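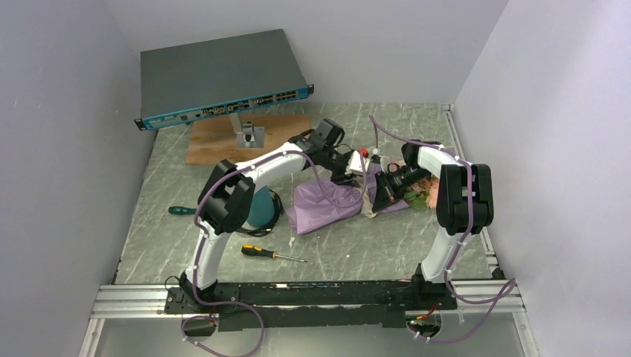

Most of what gets published as a gripper comparison is a comparison of the objects someone chose to pick up. Give me a foam cube and I can make any two-finger gripper look excellent. That is why the bench in this unit has soft goods in the middle of it, a crumpled purple plastic bag and a heap of cloth scraps, with both grippers brought in over the same small area. Neither material keeps its shape, so a grasp point you worked out a moment ago may be worthless by the time the fingers close. Kevin Mac Giolla will argue in the lab session that a good enough controller makes up for this. Ask him for his numbers.

**Reading before the lab:** the Tillside report, sections 2 and 4. Skip the introduction, it was written to please a sponsor.

Three claims you will meet in supplier literature, and what I think they are worth:

- *"Handles deformable objects."* Usually means one object, laid out by a person who knew where the fingers would land. Ask how it was placed.
- *"Human-level dexterity."* No meaning at all until somebody names the human and the task.
- *"Success rate over 30 trials."* Better, but find out who decided what a success was, and whether they decided before or after. The Evance data sheet doesn't say. Neither does Clenton's.

Florian Sabatier's objection to the last point is that 30 trials is plenty if the failures are all of one kind. Fair enough - but then you have to report the kinds, and hardly anyone does.

### Pinching thin material

Fingertip shape matters more here than rated force. With tapered tips close together you can take up a gathered fold of tissue and a ribbon in one pinch, just under the knot. What you can't tell from a picture of a closed gripper is whether the ribbon is carrying the load or the paper is. Students write "secure grasp" under such pictures every year and lose marks for it.

Wrist cameras have a related weakness. The fingers fill a good part of the view at the moment you most want to see past them. If the second arm also comes in from the far side, you may be left with very little of the object.
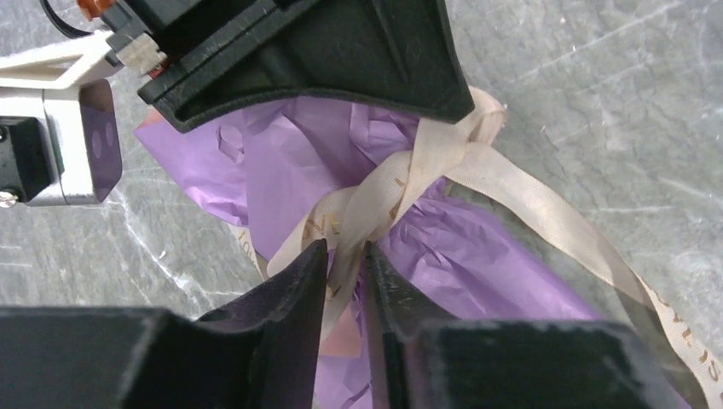
### Two arms, one object

The usual case for a second arm is that one holds while the other works. Before you accept it, compare against a single arm and a cheap fixture. Bláthnaid Hennessy did this with the Kurup controller in July, and the fixture came out ahead on every task except wrapping.

For a long, floppy item such as a bouquet, record these separately:

1. Which arm makes first contact, and on what (stem wrap, ribbon or flowers).
2. Where the other gripper is at that time.
3. Any regrasp, even a small one.
4. Damage to the flowers or paper, checked by hand afterward.

A fixed camera is better for items 1 and 2. Don't use it for item 4.

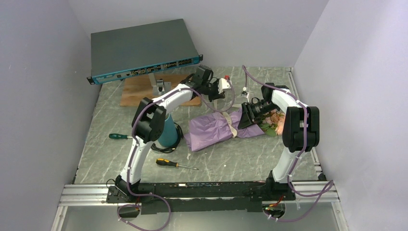
*Fig. 3. Right gripper at the flower end of the bouquet, left gripper raised over the middle of the workspace.*

Work in pairs. Write-ups go to Donal Breathnach in room 628, 2 pages at most, with the raw trial log attached. Logs with no failures in them will be sent back.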